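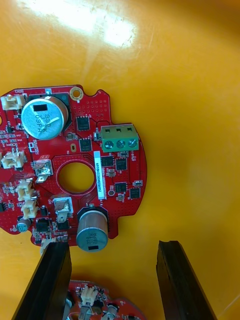 Red driver boards on the yellow bench. Budget thread, typing this between calls so bear with me.

1/ Equipment request is due end of September and I've got one page to make the case for a second cell at Trevinport. Dumping my thinking here first. Tell me where I'm wrong.

2/ The job: populated boards, pick from the infeed, set down at test, pick again, sort. Small batches. Three or four board types a week, all different outlines. None of them a nice rectangle.

3/ Tall parts are the whole headache. Silver cans, green screw terminals, white connectors. Gripper people quote you for a flat plate. Then you send them a real board and the price moves.

4/ So first line on the sheet - fingers. Not the arm. Budget for at least two finger sets per board family plus spares. We put zero for spares last time. Dumb.

5/ Vision: going with a small camera at the wrist again. Fixed overhead camera was in the Surkum quote and it's a good camera, but then you need the mount, the longer cable, the light, and somebody to recalibrate every time the bench gets bumped. Ours gets bumped.

6/ Speaking of light. Shiny surface = glare spot. Put a diffuser in the budget NOW. Or a matte mat. Matte mat is cheaper, I'd start there. It's on the list under "misc" which is where things go to get cut, so I'm moving it up to "required".

7/ Quotes so far:
- Kumau: arm + controller, install seperate, 10 week lead
- Surkum: everything bundled, training included, lead time "to be confirmed" (lol)
- Escobedo: refurb arm, new controller, short warranty

8/ Leaning Kumau. The refurb is tempting but the warranty runs out before we'd even be at full volume. Asked Escobedo to price an extension, still waiting.

9/ Volume. We need 100 boards a shift to make the payback math work. Line does 60 by hand on a good shift, with one person who would much rather be doing test. At 60 the cell doesn't pay for itself. At 100 it does, slowly.

10/ Hours I'm asking for: almost 800 for the first year. Integration, fixtures, changeovers, all of it. Finance will choke on that. But the first cell had no hours line at all and we just ate it out of everyone's week.

11/ Things I forgot on cell one, so you dont:
- ESD everything. fingers, mat, bins
- air line drop
- somewhere to put boards that fail a pick
- e-stop you can reach sitting down
- second license for the offline software

12/ That failed pick bin sounds tiny. It is tiny. It also held us up most of an afternoon while we argued over where to bolt it.

13/ Overlapping boards on the bench: still a people problem for now. Could buy a tray feeder. Priced one, closed the tab. Trays with pockets first, feeder next year if the count holds.

14/ Someone already asked in DMs - no, not doing suction. There's barely a clear flat patch on these with all the little chips, and some have a big hole right in the middle. Edge grip it is. If you've made suction work on boards like this please show me, I'd change the sheet tonight.

15/ Open question for people who've done this: do you put the finger sets under capital or consumables? We did capital and then had to beg for every replacment. Thinking consumables this time.

16/ Also how much contingency do you ask for? I have 10 percent. Feels low with an install quote that says "estimate" twice on the same page.

17/ Ok next call. Will post the final sheet w/ the vendor columns once Escobedo gets back to me.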